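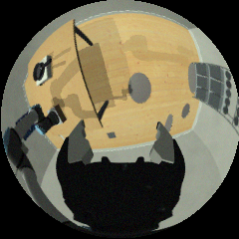 October 24, 2018 – Grikberg cell, wrist view

Good day on the simulated cell! The fisheye model finally loads with the right arm every time. Edem Ametepe found the cause last night: the Sarmiento config was still pointing at the old mount file from February, so the lens sat 8 mm too far forward and the fingers came out stubby. Fixed, saved, and I've put the old file in the Cuneo folder so it can't get picked up again.

Startup routine as of today, for Mawuli and anyone else on this cell:

Load the table first, then both arms. Open the right gripper all the way and check that both fingertips show in the wrist view before running anything. Step 100 frames with the arms parked and look for jitter in the joints.

Shadows are on again and I love them – you can read the height of the other arm from the wood alone. They do cost us. Down to about 80 percent of the old speed, still plenty for setup work.

Still open: the black gripper body has stair-stepped sides at this render size. Going to try 900 across tomorrow. Mawuli Alhassan wants the Sinimitz finger meshes in as well, after the joint limits are rechecked.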